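Soft Goods for Beginners
Chapter 4. Shoulder Straps and Adjusters

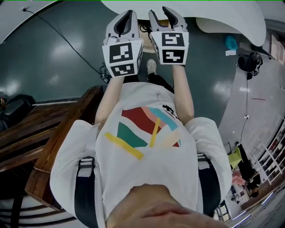

Figure 4.1. Dark navy straps over a white T-shirt, each with a light grey plastic adjuster near its upper end.

In the previous chapter we joined flat panels and closed them with a zipper. Now we come to the part that touches the person. A strap looks simple, and many students leave it for the last hour of the project. Then the stitching is made in a hurry and the length is wrong, and a good bag or apron stays on the hook.

When I was learning this trade in the Stelldale workshop, my first shoulder straps were cut to one fixed length, with no adjuster at all. They fitted me very well. They did not fit Kevin Marulanda, who worked at the next table and was much taller, and he wore my sample for one afternoon with his shoulders pulled up to his ears. I still keep those straps and I show them to every new group.

What you will learn in this chapter

How to measure a person for a pair of shoulder straps
How to choose webbing by its width and its surface
How to thread a plastic adjuster so that it does not slip
How to sew the box stitch with a cross inside
How to check that the left strap and the right strap are equal

Words you need

Webbing: a strong woven band, sold by length on a roll.
Adjuster: a small part, of plastic or metal, through which the webbing passes. It lets you make the strap longer or shorter.
Tail: the loose end of the webbing, after the adjuster.
Anchor point: the place where the strap is sewn to the body of the article.

4.1 Where the strap sits

Look again at Figure 4.1. There is one strap on each shoulder, and both adjusters are high, on the shoulder itself. Not every article is made so. On many bags the adjuster is placed low, near the waist, where the hand finds it easily. A high adjuster is harder to see for the person who wears it, but the lower part of the strap stays smooth. Before you cut anything, decide which position is better for your article, and mark it on the paper pattern.

The clothing under the strap is also important. A short-sleeved T-shirt is thin, and the shoulder feels every hard edge. A winter coat hides the edge but needs more length. For this reason I ask students to measure two times: once over a T-shirt and once over the thickest clothing that the person will wear with the article. The difference between the two is the smallest range your adjuster must give.

4.2 Measuring

Work with a partner. The partner stands straight and looks forward, with the arms hanging. Put the tape at the front anchor point, bring it over the middle of the shoulder and down to the back anchor point. Do not pull. Write the number, then ask the partner to stretch both arms to the front and measure again. The tape will usually move - this is normal, and you should write the second number too.

To the longer measure, add 20 cm for the tail and the seams. For the practice pair in this chapter, which is made in the Pace pattern, you will need 176 cm of webbing in total and two adjusters. Cut the ends straight and seal them before threading.

Before you continue

Find at home one article with shoulder straps. Write in your notebook where the adjuster is, how long the tail is, and if the webbing moves when you pull it with one hand. Keep these notes beside you for section 4.3, where we thread the first adjuster.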